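옷감 무늬는 누가 기억하고 있을까?
구멍 뚫린 종이가 꽃을 짜던 시절 이야기

여러분이 지금 입고 있는 옷을 한번 내려다보세요. 줄무늬인가요? 체크무늬? 아니면 할머니께서 "요즘 애들은 이런 걸 좋아한다더라" 하며 사 주신, 요즘 애들은 아무도 안 좋아하는 공룡 무늬인가요? 어느 쪽이든 무늬는 저절로 생기지 않아요. 누군가 어느 실이 어디로 지나갈지, 어느 색이 어디에 앉을지 정해 두어야 합니다. 그리고 정한 것을 어딘가에 적어 두어야 해요. 안 그러면 점심을 먹고 돌아온 순간 까맣게 잊어버리니까요.

무늬를 적어 두는 방법을 따라가다 보면 조금 엉뚱한 곳에 닿게 됩니다. 베틀에서 출발했는데 어느새 컴퓨터 앞에 서 있거든요. 천천히 가 봅시다. 실은 서두르면 꼭 엉켜요.

실 두 무리의 지루한 약속

베틀에서 짠 천은 아무리 멋져 보여도 실 두 무리로 되어 있어요. 세로로 팽팽하게 매어 둔 실은 날실, 그 사이를 가로로 지나가는 실은 씨실이라고 합니다. 날실은 하루 종일 당겨진 채로 버텨야 하니 튼튼해야 하고, 씨실은 왔다 갔다 바쁘니 조금 더 부드러워도 괜찮아요.

씨실이 날실을 하나 넘고, 하나 밑으로 지나가고, 또 하나 넘고, 하나 밑으로 지나가면 평직이라는 천이 됩니다. 손수건이나 침대보에서 자주 볼 수 있지요. 규칙이 이것뿐이라 외우기도 쉽습니다. 대신 재미도 딱 그만큼이에요.

두 개를 넘고 하나 밑으로 지나가되 줄이 바뀔 때마다 한 칸씩 옆으로 옮기면 비스듬한 줄이 나타나요. 능직이라고 부르는데, 청바지를 코앞에 가져다 대면 빗금이 보일 거예요. 남의 청바지로 해 보는 건 권하지 않습니다.

여러 개를 한꺼번에 건너뛰면 실이 길게 겉으로 드러나 반들반들해져요. 수자직, 다른 말로 새틴입니다. 한복 치마나 리본이 번쩍이는 데는 이 건너뛰기가 한몫해요. 그런데 실이 길게 떠 있으니 어딘가에 걸리면 금방 올이 튀어나옵니다. 예쁜 옷을 입은 날 꼭 의자 나사에 걸리는 까닭을 이제 알았지요?

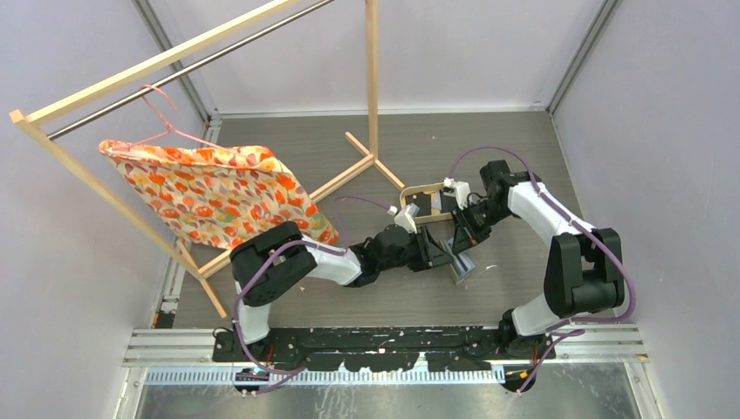 무늬를 천에 넣는 길은 크게 둘로 나뉩니다. 하나는 짜면서 넣는 것이고, 다른 하나는 다 짠 천 위에 찍는 것이에요. 분홍색 옷걸이에 걸린 이 천을 보면 튤립을 닮은 꽃이 주황, 빨강, 노랑으로 가득하지요. 이렇게 색을 얹은 꽃무늬는 찍어서 만드는 쪽입니다. 찍는 방법은 오래전부터 있었어요. 나무판에 꽃을 새겨 물감을 묻히고 천에 꾹 누르면 되니까요. 감자 도장을 만들어 본 친구라면 원리는 벌써 다 아는 셈입니다. 감자가 나무판보다 빨리 상한다는 점만 빼고요. 나중에는 무늬를 둥근 통에 새겨 데굴데굴 굴렸고, 요즘은 천이 통째로 지나가는 커다란 인쇄기를 쓰기도 해요.

짜서 넣은 무늬인지 찍은 무늬인지 헷갈릴 때는 천을 뒤집어 보세요. 뒷면의 꽃이 흐릿하거나 아예 안 보이면 찍은 무늬일 때가 많습니다. 뒷면에 무늬가 색만 바뀐 채 또렷하게 남아 있거나, 실이 길게 늘어져 복잡한 뒷골목처럼 보이면 짜서 넣은 무늬일 가능성이 커요. 얇은 천에 찍으면 물감이 뒤까지 배어 나오기도 하니, 한 번 맞혔다고 너무 으스대지는 마세요.

베틀 옆에서 줄을 당기던 아이

찍는 무늬가 도장이라면, 짜는 무늬는 받아쓰기입니다. 그것도 아주 긴 받아쓰기예요.

비단에 꽃 한 송이를 짜 넣으려면 씨실이 한 번 지나갈 때마다 어떤 날실은 올리고 어떤 날실은 그대로 두어야 합니다. 다음 줄에서는 올릴 실이 또 달라져요. 꽃잎은 둥글고, 잎은 뾰족하고, 줄기는 구부러지니까요. 그래서 무늬가 복잡한 비단을 짤 때는 사람이 둘 필요했습니다. 한 사람은 앞에 앉아 씨실을 넣고, 다른 한 사람은 날실에 연결된 줄 뭉치를 순서대로 당겼어요.

줄을 당기는 일은 흔히 어린아이가 맡았습니다. 줄은 무겁고 순서는 복잡하고 일은 길었어요. 하나만 잘못 당겨도 꽃잎에 구멍이 나고, 그러면 어른이 화를 냈지요. 수학 숙제가 세상에서 제일 지루하다고 생각한 적이 있다면, 하루 종일 남이 그린 꽃을 위해 줄을 당기는 모습을 떠올려 보세요. 숙제가 갑자기 좋아지지는 않겠지만, 적어도 팔은 덜 아픕니다.

줄을 당기는 순서는 그때도 적어 두었어요. 모눈종이 같은 데에 무늬를 칸칸이 칠해 놓고 한 줄씩 옮긴 것이지요. 문제는 베틀이 모눈종이를 읽을 줄 모른다는 것이었습니다. 누군가 종이를 보고 팔로 옮겨 주어야 했어요.

구멍이 있으면 올리고, 없으면 가만히

1801년, 프랑스에서 새로운 베틀이 사람들 앞에 나왔습니다. 무늬를 다루는 이 장치에는 여러 발명가의 생각이 차곡차곡 쌓여 있었어요. 앞선 사람들도 구멍 뚫린 종이로 베틀을 움직이려고 오래 애를 썼거든요. 얼마 뒤에 완성된 모습은 이랬습니다. 두꺼운 종이 카드에 구멍을 뚫고, 카드를 끈으로 엮어 길게 이어 붙여 베틀 위에 얹었어요.

카드가 한 장 넘어오면 바늘들이 카드를 톡 건드립니다. 구멍이 있는 자리에서는 바늘이 쏙 들어가고, 그 바늘과 짝이 된 날실이 위로 올라가요. 구멍이 없는 자리에서는 바늘이 막히고 날실은 가만히 있습니다. 씨실이 지나가면 다음 카드가 넘어오지요. 카드 한 장이 무늬의 한 줄입니다. 줄이 많은 무늬는 카드도 많아서, 큰 그림을 짜려면 카드가 산더미처럼 필요했어요.

잘 생각해 보면 카드가 할 수 있는 말은 2가지뿐이에요. 구멍 있음, 구멍 없음. 어린 동생도 "응"과 "싫어" 두 마디로 온 집안을 다스리니, 말이 적다고 얕볼 일은 아닙니다. 두 마디를 길게 늘어놓기만 하면 장미도 짜고 공작새도 짤 수 있었어요. 카드 묶음을 바꿔 걸면 같은 베틀이 다른 무늬를 짰고요.

모두가 기뻐했을까요? 그럴 리가요. 베틀이 일을 빨리 하게 되자 일자리를 잃을까 봐 걱정하는 직공이 많았습니다. 손으로 익힌 기술이 하루아침에 값싼 것이 되면 누구라도 속이 상해요. 새 기계가 나올 때마다 비슷한 걱정이 나오는데, 이건 구멍 뚫린 종이보다 훨씬 오래 살아남았습니다.

카드, 베틀을 떠나다

좋은 생각은 한자리에 얌전히 있지 못해요. 구멍 뚫린 카드는 슬금슬금 다른 동네로 옮겨 갔습니다. 어떤 악기 만드는 사람들은 구멍 뚫린 종이로 오르간을 연주하게 했어요. 구멍이 지나갈 때만 바람이 통해 소리가 나는 식이지요. 어떤 수학자는 계산하는 기계에 카드를 넣어 보자고 했고요.

그다음은 사람을 세는 일이었습니다. 한 나라에 사는 사람이 몇 살이고 어디 사는지 종이로 적다 보면, 다 정리하기도 전에 다시 세야 할 때가 와 버려요. 그래서 미국에서는 한 사람의 정보를 카드 한 장에 구멍으로 뚫고 기계가 읽게 했습니다. 꽃잎이 있던 자리에 나이와 직업이 들어간 셈이에요.

초기의 컴퓨터도 카드를 먹고 살았습니다. 프로그램 한 줄을 카드 한 장에 뚫어 순서대로 쌓아 두면 기계가 한 장씩 삼켰어요. 들고 가다가 와르르 떨어뜨리면 어떻게 되느냐고요? 줍습니다. 그리고 순서를 맞춥니다. 현명한 사람들은 카드 묶음 옆면에 비스듬히 선을 그어 두었어요. 순서가 흐트러지면 선도 흐트러지니 어디가 잘못됐는지 금방 보이거든요. 현명하지 않은 사람들은 한 번 떨어뜨린 뒤에 현명해졌습니다.
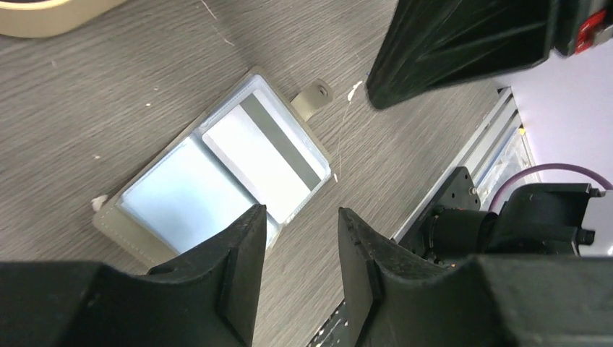

펼친 카드 지갑. 흰 카드에 짙은 회색 띠가 있어요.

종이에 뚫은 구멍은 크고 자리를 많이 차지합니다. 게다가 한 번 뚫으면 메우기가 어려워요. 그래서 사람들은 눈에 안 보이는 구멍을 찾기 시작했고, 자석에서 그 비슷한 것을 발견했습니다.

카드의 자기 띠에는 아주 작은 자석 알갱이가 가득 들어 있어요. 알갱이들을 이쪽으로 줄 세웠다가 저쪽으로 줄 세웠다가 하면, 방향이 바뀌는 자리를 기계가 알아챕니다. 카드를 긁는 동안 기계는 어디서 방향이 바뀌었는지를 읽고 숫자와 글자로 옮겨요. 두 마디로 긴 이야기를 하는 솜씨는 베틀 시절과 똑같습니다. 다만 이번에는 장미 대신 카드 번호를 말하지요. 솔직히 장미 쪽이 보기에는 좋았습니다.

자기 띠에도 약점이 있어요. 센 자석을 가까이 대면 줄을 서 있던 알갱이들이 우르르 딴 데를 봅니다. 그러면 카드는 자기가 무슨 카드였는지 잊어버려요. 어른의 지갑을 냉장고 자석으로 장식해 드리고 싶은 마음이 들더라도, 종이 메모에 양보하세요. 요즘은 작은 칩이 들어간 카드가 많아져서 띠가 할 일도 줄어드는 중이랍니다.

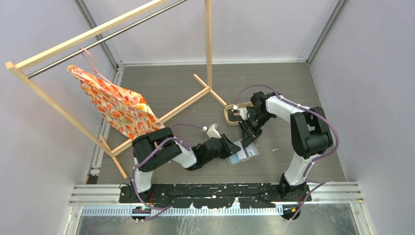 직접 해 보기

종이로 짜는 무늬 카드

준비물은 색이 다른 색종이 두 장, 두꺼운 종이 한 장, 구멍 뚫는 펀치, 가위, 연필, 풀입니다. 가위질이 서툴다면 어른에게 부탁하세요. 어른도 서툴다면 둘이 함께 천천히 하면 됩니다.

1. 두꺼운 종이를 길쭉한 카드 모양으로 여섯 장 자릅니다. 카드마다 연필로 칸을 여덟 개 그리세요.

2. 모눈종이에 가로 여덟 칸, 세로 여섯 칸짜리 그림을 그립니다. 하트나 계단처럼 단순한 것이 좋아요. 용을 그리겠다는 친구가 반마다 한 명씩 있는데, 여덟 칸으로는 용의 콧구멍도 벅찹니다.

3. 그림의 맨 윗줄을 보고 첫 번째 카드에 구멍을 뚫습니다. 칠한 칸은 구멍, 빈칸은 그대로 둡니다. 둘째 줄은 두 번째 카드, 이런 식으로 여섯 장을 다 뚫으세요. 카드 귀퉁이에 번호도 적어 두세요.

4. 색종이 한 장에 위쪽 끝을 조금 남기고 세로로 가위집을 내어 날실 여덟 가닥을 만듭니다. 다른 색종이는 가로로 길게 여섯 가닥을 잘라 씨실로 씁니다.

5. 첫 번째 카드를 봅니다. 구멍이 있는 칸의 날실은 손으로 들어 올리고, 나머지는 바닥에 둡니다. 벌어진 틈으로 씨실을 밀어 넣고 날실을 내려놓으세요. 다음 카드로 넘어가 또 합니다.

6. 여섯 장이 끝나면 가장자리를 풀로 붙입니다. 날실의 색으로 그림이 나타났나요?

그림이 좌우로 뒤집혔다면 카드를 거꾸로 읽은 거예요. 한 줄만 이상하다면 구멍을 하나 잘못 뚫은 것이고요. 종이가 자꾸 빠진다면 칠한 칸이 한 가닥에서 너무 여러 줄 이어졌는지 살펴보세요. 앞에서 본 새틴처럼 길게 떠 있는 자리는 천에서도 약합니다.

이제 카드를 친구에게 건네주고 그림은 숨기세요. 친구가 카드만 보고 같은 그림을 짜 내면, 여러분이 만든 카드가 무늬를 제대로 기억한 것입니다. 친구가 감자를 짜 냈다면 카드 순서를 확인하세요.

자주 받는 질문

구멍 카드를 쓰는 베틀이 아직도 있나요?
있습니다. 공장에서는 대부분 컴퓨터가 날실을 하나하나 올리고 내리지만, 옛 베틀을 고쳐 가며 쓰는 공방과 박물관이 남아 있어요. 태어난 지 200년이 넘은 생각치고는 꽤 건강한 편입니다. 움직일 때 철커덕 소리가 아주 커서, 옆에서 비밀 이야기를 하기에는 좋지 않아요.

니트도 날실과 씨실로 짜나요?
아니요. 스웨터나 티셔츠 천은 실로 고리를 만들고 고리에 또 고리를 걸어 뜬 것입니다. 그래서 쭉쭉 늘어나요. 목이 늘어난 티셔츠도 고리들이 늘어난 것이니, 머리가 커졌다고 속상해하지 않아도 됩니다.

양말 무늬는요?
양말 뜨는 기계에도 무늬를 기억하는 장치가 있어서 어느 바늘이 어느 색 실을 잡을지 정해 줍니다. 빨래하고 나면 왜 꼭 한 짝이 사라지는지는 아직 어느 장치도 기억하지 못해요.

낱말 풀이

날실: 천을 짤 때 세로로 매어 두는 실.
씨실: 날실 사이를 가로로 지나가는 실.
올: 실이나 줄의 가닥 하나하나.
평직: 실이 하나씩 번갈아 위아래로 지나가는 짜임.
능직: 빗금이 나타나는 짜임.
수자직: 실이 길게 떠서 윤이 나는 짜임.
자기 띠: 작은 자석 알갱이로 정보를 적어 두는 띠.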